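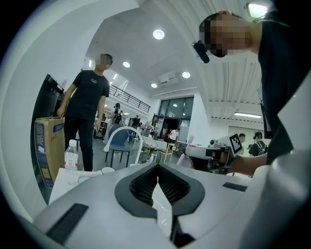 I've been putting off the equipment post because the spreadsheet kept changing on me, but it's December 2020 and I really ought to write the numbers down before I forget how I got to them.

We started with a pair of hand-held grippers, and I'm so glad we did! The Stirport quote came in at 549 a piece, Morska wanted 700 with the spare finger pads thrown in, and I went back and forth on that for longer than I'd like to admit. Pads wear out – I've budgeted for 10 sets to get us through to April, plus 3 of the head-mounted units and a drawer's worth of cables (there are never enough cables).

The arm itself can wait. I do have my eye on the Filip, but shipping to Modovthorpe nearly doubles the delivery line, so for now it stays on the second tab of the spreadsheet, in yellow.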